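Course Materials > Materials in Use > Unit 4 > Bamboo and Timber Kitchenware

Unit 4: Moisture and movement in laminated boards

Read before the Tuesday tutorial. Bring the movement table from Unit 3.

4.1 Why strips are glued

Bamboo culm is hollow, and the usable wall is thin. A flat board of any width has to be built up from strips that are planed square, dried and glued edge to edge. The joints usually remain visible on the face as parallel seams. Strip direction matters in service. Along the fibre, bamboo hardly changes length as it takes up water. Across the fibre it swells, and the glue lines carry the resulting stress.

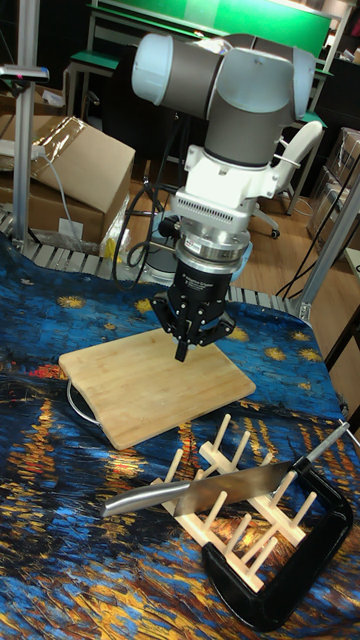 Source: Y. Cabrera, Unit 4 image set

Density is the first figure to record for any sample. The Promley boards used in the practical are listed at 700 kg per cubic metre at 13 per cent moisture content. Both values must be quoted together, as a density without a moisture content cannot be compared with anything.

4.2 Cupping

A board that gains moisture on one face only will cup, with the wetter face becoming convex. The usual household cause is washing one side, or leaving a washed board flat on the bench. The upper face dries first and the lower face stays swollen. Turning the board over will often recover part of the movement, but repeated cycles open the glue lines at the ends, where the strips take up water fastest.

Terms to know:
Equilibrium moisture content — the value a sample settles at in air of constant temperature and humidity.
Hysteresis — the gap between the equilibrium value reached by drying and the one reached by wetting.
Delamination — separation along a glue line, as distinct from splitting within a strip.

4.3 Drying and storage

Standing a board on its edge exposes both faces to moving air and keeps the gradient through the thickness small. The same reasoning applies to timber racks, although these have a different weak point. The joints between rails and uprights hold water, and end grain sits inside them.

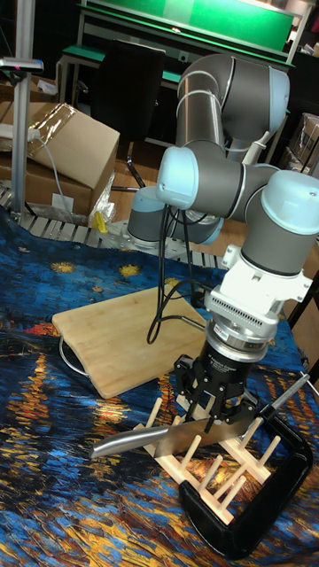 Fig. 4.2 Bamboo board and light wooden dish rack.

Stasiv's method for racks is to weigh the whole item, leave it for 20 hours in the conditioned room and weigh it again. This gives mass change only. It does not locate the water, so a rack with saturated joints and dry rails can return the same figure as one that is evenly damp. Use the pin meter at the joints as well.

4.4 Finishes

Oil slows the uptake of moisture but does not stop it. Film finishes stop more, until they are cut through by a knife, after which water enters at the cut and leaves slowly. For this reason the Skanside specification calls for oil on cutting surfaces and permits a film on racks.

Practical 4

Cut a strip 110 mm long from the offcut supplied. Measure width and thickness at both ends and at the centre. Record mass. Oven-dry to constant mass and repeat all measurements. Report shrinkage across the fibre as a percentage of the original dimension, and state which glue lines, if any, have opened. Trarketard offcuts are harder than the rest — use the fine-toothed saw.

Hand in the completed sheet to Yeison Cabrera by the first week of December.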